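Rarnley Notes: the case of the missing catalytic converters

2024-01-29

Another bad week for anyone who parks on the street. Thieves worked their way up the east side of Rarnley overnight and left 38 vehicles sounding like tractors, according to the town police. Most were older hybrids. One was the chief's wife's.

Officers say the crew used battery saws and a low gray van, last seen heading for the Lolden road with its lights off. A resident on Marti Lane did call it in, but described the noise as "somebody making a smoothie," and the call was filed under nuisance. The department has promised to look at how that happened. It has been looking at things since June.

Two men were stopped the following evening outside a scrap yard in Hastia with 3 of the converters in a gym bag. They told officers they had found them. Both are due in county court next month on charges of theft and possession of stolen parts. The other converters have not turned up, and the van hasn't either.

Alois Mayrhofer, who lost his second converter in a year, was quoted $3,271 for the replacement and says the car is worth less than that -- he is thinking of selling it to the next people who crawl under it.

The town will etch plate numbers onto converters at the public works garage, no charge, while the supplies last. There are 300 kits. Bring your registration and expect a line. The garage would also like it known that it can't etch a converter you no longer have, a question it has now been asked more than once.
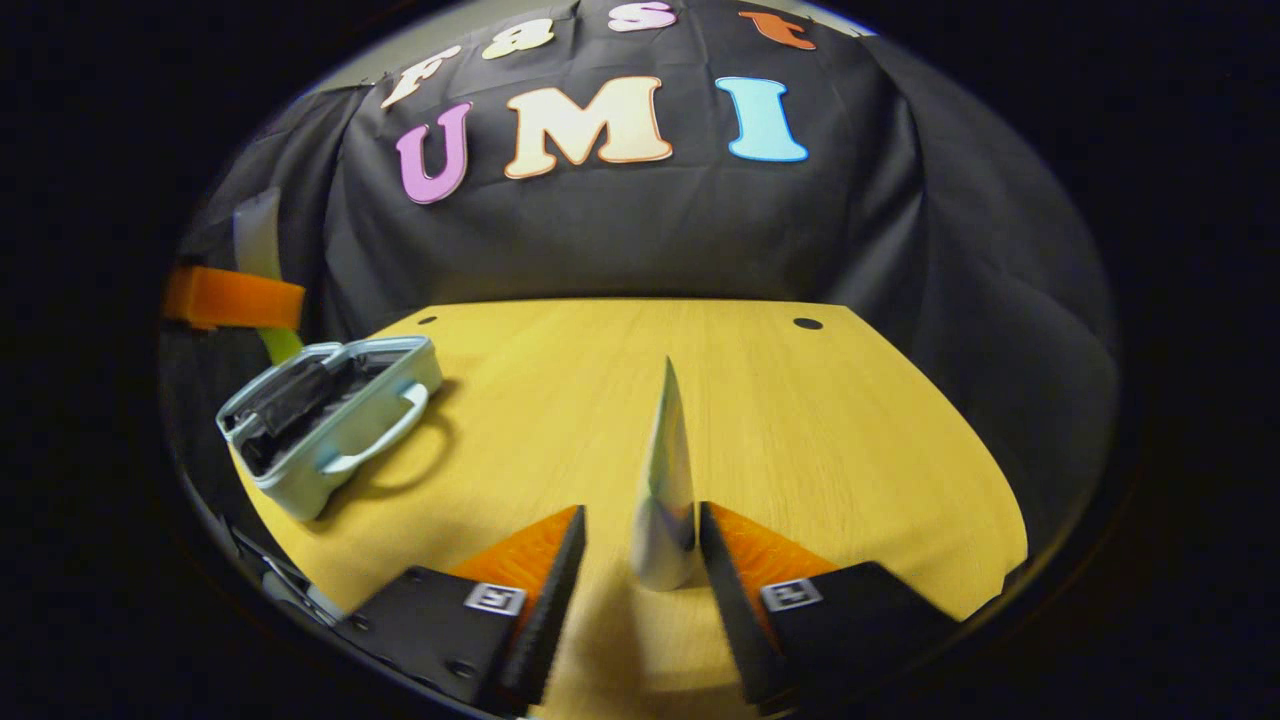 Do I need an appointment to get my converter etched?

Just drive up to the public works garage with your registration and wait your turn. Cars are taken in the order they arrive until the kits are gone.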